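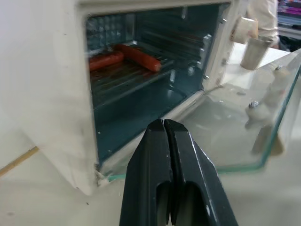 Teleop demos for oven tasks - are we fooling ourselves?

ogbonna_arm
Posted August 14, 2020

We're up to 242 demos on the toaster oven task. Door open, hot dogs on the rack, door shut. All by remote control, three operators taking turns. The policy trained on them gets the door open most of the time and then hangs there in front of the opening with the fingers closed. My boss wants another batch by January. I'm not convinced more of the same buys us anything. Has anyone here seen a real jump from piling on demos?

Parviz Abbasi
Yes, but only after we threw a lot out. Pull up every episode where the operator stops in front of the oven to think. If your people pause there, the robot learns to pause there. We cut 11 bad ones from a small set and the hanging mostly went away.

gripe_and_place
I don't buy it. You cut 11 episodes and also retrained, probably with a new seed. Did you run the old set again with the new seed?

Parviz Abbasi
No. Fair point. I still think the pauses matter.

Sum-yee S
Is the wrist camera your only view? With the fingers at the lip of the oven you've got a glass door on one side and the housing on the other, and very little that tells you how deep you are. Glass is miserable. Ours kept treating the open door like it wasn't there and dragged a knuckle across it.

ogbonna_arm
Wrist plus one overhead. The overhead sees the top of the oven and not much else once the arm is in.

gripe_and_place
Then your operators are watching something the policy doesn't get. Are they standing next to the thing while they drive it?

ogbonna_arm
Two of them, yes. The third works off the screens and is slower.

gripe_and_place
Train on the third one's episodes alone. I'd bet they beat the other two.

Mihret_A
Or skip remote control for this part. We guide the arm by hand for anything inside a box, 15 demos per layout. You feel the rack when you touch it.

Sum-yee S
And your hands are in every wrist image. We tried that, it was a mess.

Mihret_A
We replay the motion and record that, hands off. Takes 9 minutes more per layout.

gripe_and_place
Replay only works if the hot dog is where it was. They roll.

ogbonna_arm
They do roll. OK, I'll split the data by operator first and post the numbers, good or bad.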